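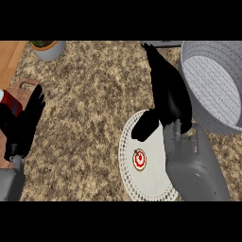
双腕キッチンシーンのシミュレーション画面。右アームの下に白いドイリー、その上に赤い輪の小物。

1月から続けているグリッパ比較の続き。前回は単腕で箱をつかむだけだったので、今回は双腕にして、台所の小物を並べたシーンで試した。実機はまだ使っていない。全部シミュレーションの中の話になる。

比べたのは次の二つ。

Stenentの平行グリッパモデル
Pfisterの長指グリッパモデル

コントローラはどちらもPlinlowで統一した。前回はグリッパごとに付属の制御サンプルをそのまま使ってしまい、指の差なのか制御の差なのか分からない結果になった。その反省で、手先の目標位置と閉じる速度は同じ設定ファイルから読むようにしてある。物理計算の刻みも同じ。

課題は単純で、ドイリーに載っている小さい丸い物をつまみ、右上の灰色のバスケットに入れる。右アームだけで足りる作業だが、左アームもまな板の上に待機させたまま動かしている。片腕を画面から消すと計算が軽くなり、周期の条件が変わってしまうため。

試行は一つのグリッパにつき20回。初期位置は毎回少しずらした。

結果から書くと、Stenentが20回中8回の成功、Pfisterはそれより多かったが、途中で衝突判定の設定を一か所直したので、正式な数としては載せない。やり直してから追記する。

Stenentの失敗はほとんどが同じ形だった。指先が天板に触れるところまで下がり、そこで位置制御が押し込みを続けて、手首の関節に力がたまる。閉じたときに跳ねて、丸い物が横に飛ぶ。対象が薄いので、指先の高さが少し違うだけで空振りか押しつけのどちらかになる。目標の高さを上げると今度は縁に引っかからない。

Pfisterは指が長いぶん、手首を天板から離したまま届く。リンクが手元の物に当たりにくいのは楽だった。困ったのはバスケットの側で、縁を越えるときに指の外側がこすれる。持ち上げる高さを足せば避けられるが、そうすると肘がかなり窮屈な姿勢になり、逆運動学の解が飛ぶことがあった。経由点を一つ増やして、バスケットの左側から回り込む形にしたら落ち着いた。

ドイリーの扱いも迷った。最初は薄い剛体として置いたところ、指が縁に触れるたびに上の物ごと滑った。布として計算させると1ステップの時間が延びて、制御周期に間に合わない。結局、天板に固定した。現実とは違うが、今回見たいのは指の形の差なのでこれでよしとした。

接触の解法の反復回数も少し触った。既定値だとつまんだ物が指の間でじわじわ沈む。値を上げると止まるが、遅い。摩擦係数でごまかす方法もあるものの、あとで実機の数字と突き合わせられなくなるのでやめておいた。

カメラは上からの一台だけ。Zornovの仮想カメラのプラグインを使った。真上に近い視点だと、物の位置を出すのは簡単で、高さが分かりにくい。右アームが伸びるとリンクがドイリーの右下を隠すので、認識は動き出す前の画像で済ませ、あとは追跡していない。手首にもう一台付ければ指先と対象の距離が見えるはずで、次はそれをやる。

ログは3000ステップで打ち切る設定にした。成功するときはたいていその前に終わる。長引いた試行を見返すと、つかみ損ねた位置で開閉を繰り返しているだけだったので、打ち切りを延ばす意味はなさそうだった。

ひとつ記録しておくと、試行263番のログだけ関節角の符号が反転していた（番号は1月からの通し）。読み込みスクリプト側の不具合で、左腕の設定を右腕に当てていた。同じスクリプトを使っている過去分も確認したが、ほかには見つかっていない。

今のところ、薄くて小さい物が相手ならPfisterのほうが扱いやすいと感じている。ただ、Stenentも力制御に切り替えれば押し込みの問題はかなり減ると思う。Plinlowの力制御モードは双腕での設定例が少なく、今回は手を出さなかった。

次回やること
・衝突判定を直した状態でPfisterを再試行
・手首カメラの追加
・Stenentを力制御で試す
・左腕で赤白の物をつかむ課題を追加

2019年4月2日（火）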